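04/08/2024

**Stirnport market hall closes for roof work, food stalls move to Plitari**

The old market hall in Stirnport is closed from this week, and it will stay closed for 17 weeks. The town office decided on the repair in July, after rain water came through the roof in two places and damaged the electric lines above the fish counters. During this time most of the food sellers will work in the former bus garage in Plitari, on the other side of the river.

The hall has 36 permanent stalls. Not all of them are moving. The flower sellers and the shoe repair shop prefer to wait until the work is finished, and the bakery will sell only from its main shop on the Jerkolum road. The fish, meat and vegetable sellers are going to Plitari together, as they share the cold room and did not want to divide it.

The opening hours do not change. The garage opens at seven in the morning and closes at two in the afternoon, and on the last day before a public holiday it stays open until five. Visitors should use the entrance from the side street. The big gates at the front are kept for deliveries.

For people who do not have a car, the town has arranged a free bus. It goes from the stop in front of the closed hall, crosses the bridge, and arrives at the garage after a ride of 3 kilometers. The bus leaves every half hour. Older customers had asked for this already at the public meeting in July, where many of them said that the walk over the bridge is too long with full bags.
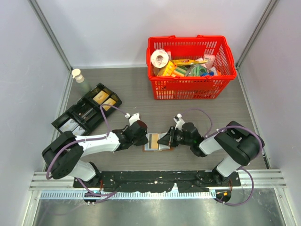
*A red basket filled with groceries.*

Not everybody is happy with the solution. Several small shops near the hall are afraid of losing customers, because many people come to the center only for the market and then buy other things on the way home. The town office answered that these shops may put tables on the sidewalk without a fee until the hall opens again. It also promised to keep the parking area behind the hall open, although one part of it is needed for the building materials.

The repair itself is done by the company Yeo, which already changed the windows of the Jerkolum school. According to the plan, the workers first take away the old roof plates and then check the steel below them. If the steel is in good condition, only the plates and the rain pipes will be new. If it is not, the work will take longer, and the town office says it will inform the sellers as soon as this is known.

Inside the hall, the floor near the north door will also be repaired, and the public toilets get a new entrance that is wide enough for wheelchairs. The clock above the main door has been taken down and is kept in the cellar of the town office. It has not worked for many years, and the question whether to repair it or only clean it is still open.

The sellers pay a lower rent in the garage. For a normal stall the price is 400 per month, with electricity and water included. Those who do not move pay nothing and keep the right to their place in the hall.

The garage has no heating. If the repair continues into the cold months, the town will put electric heaters behind the counters. Customers who ordered meat or fish before the move can pick up their orders in Plitari with the same receipt.

Questions about the stalls and the bus can be asked at the information desk of the Stirnport town office, on the ground floor, every working morning.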